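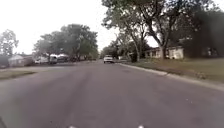

Progress report: moving reminders and task lists off staff phones and into the shared system
Prepared for Lærke Skov, Operations, Clarmont
Sep 23, 2020

Period covered

This report covers the work done since the last update in May. It deals with the export of reminders from the old phone app, the import into the Rostavell task system, and the training of the two field offices. The budget sheet goes to you separately.

Where we are

Staff in both offices had been keeping work reminders on their own phones, mostly in the app that came with the phone. At the start of the project we had 1,554 open reminders on the list for transfer. As of this morning 1,337 of them are in Rostavell with the due date, notes and owner intact. Another 126 were dropped at the owner's request, mainly old items or private ones that had ended up in a work list. The rest are still waiting on their owners, and Malsha Munasinghe is going through them office by office.

The Fastimcombe office is finished. The Begum office is still running both systems side by side and will do so until the last lists are signed off.

What went well

The export was simpler than we planned for. Jonatan Myklebust wrote a small script that reads the calendar file from each phone backup and turns it into a spreadsheet Rostavell will accept. Titles, notes and due dates came over without trouble. Subtasks came over as separate tasks at first, and he fixed that in the second version.

Anjana Kodikara ran the training sessions by video call. Each session covered adding a task, setting a repeat, and handing a task to someone else. Most questions were about notifications. People wanted the same sound and lock screen alert they had before, and this can be set in the phone's own settings once the Rostavell app is installed. We have added a page on it to the staff guide.

Problems

Repeating reminders have been the main difficulty. A reminder set for "the last weekday of the month" has no match in Rostavell, so the import turned it into a fixed date. We caught this in testing at Fastimcombe, but not before a few monthly report reminders had gone out on the wrong day. These are now being entered by hand.

Location reminders do not transfer at all. The old app could alert someone on arriving at an address, and several field staff relied on that for site visits. Rostavell has said the feature is planned but has given no date. For now those staff are using a timed reminder with the address in the notes. It works, but they have told us plainly that they like it less.

We also lost most of a week when the sign-in service was changed and older phones could no longer log in. Katsuhiko Kuroda worked through it with Rostavell support. The fix was an update on each phone, and 2 phones were too old to take it. Replacements have been ordered.

Changes to the plan

We had meant to remove the old lists from the phones as soon as each office was imported. We now propose to leave them in place, switched off, until the end of the year. Some people still check the old list to be sure nothing was missed, and it costs nothing to let them.

We have also put off the link between Rostavell and the shared calendar. The test version made a duplicate entry every time a task was edited — one user ended up with a full page of the same phone call. Jonatan will try again when the next release is out.

Next steps

Finish the remaining transfers at Begum. Malsha has the list of owners and will send reminders herself.

Enter the month-end repeating tasks by hand and have each owner check the dates.

Hold one more training session for people who were on leave for the first round.

Set up the replacement phones and confirm sign-in before they are handed out.

Decisions needed from you

Please confirm that the old lists may stay on the phones until the end of the year. We also need to know whether the field staff can keep using the old app for location alerts only, or whether you want everyone on one system regardless. Katsuhiko can go over the security side of that with you if it would help.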